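## 3. Preparing and Cleaning the Tabletop

This section applies to the Prondudton table with the pale wood-grain top. Complete it before loading the wire rack or placing any item on the work area.

### 3.1 Clear the surface

1. Move all loose items to one side of the table or onto a second surface.
2. Lift large items with both hands. Do not drag them across the top.
3. Wipe away crumbs and grit with a dry cloth.

**Caution:** Grit left under a heavy item will mark the finish when the item is turned or pushed.

### 3.2 Inspect for marks

1. View the top from a low angle, facing a window or lamp.
2. Look along the grain first, then across it. Short marks are easy to mistake for grain lines.
3. Record any mark on the Britudance care card (part 463) before cleaning.

Marks are classed as follows:

- **Smear** -- gray or brown, no edge that can be felt with a fingernail.
- **Streak** -- longer than a smear, sometimes broken into segments.
- **Scratch** -- an edge can be felt. Do not treat with cleaner; go to Section 7.
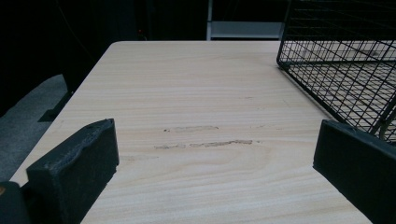
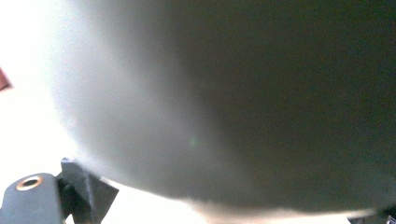 *Fig. 3-1 (first picture): scuff marks across the middle of the tabletop, the lower one longer and broken in two. Fig. 3-2 (second picture): large rounded item at close range.*

### 3.3 Remove smears and streaks

1. Dampen a soft white cloth with lukewarm water. Wring it out fully.
2. Wipe with the grain, using light pressure, for up to 22 strokes.
3. Dry at once with a second cloth.
4. If the mark remains, add 3 drops of dish soap to the damp cloth and repeat steps 2 and 3.
5. Wipe off soap residue with plain water and dry again.

**Note:** Do not use scouring pads, bleach, or melamine sponges. These dull the finish, and the dull area will show more than the original mark.

### 3.4 Replace items

1. Wait until the top is dry to the touch.
2. Check the underside of each item. Rounded items with a hard base should stand on a felt pad.
3. Set items down flat -- do not slide them into position.
4. Keep the wire rack feet on the pads supplied.

Replacement pads are listed under Brorthorpe in the parts table, Section 9.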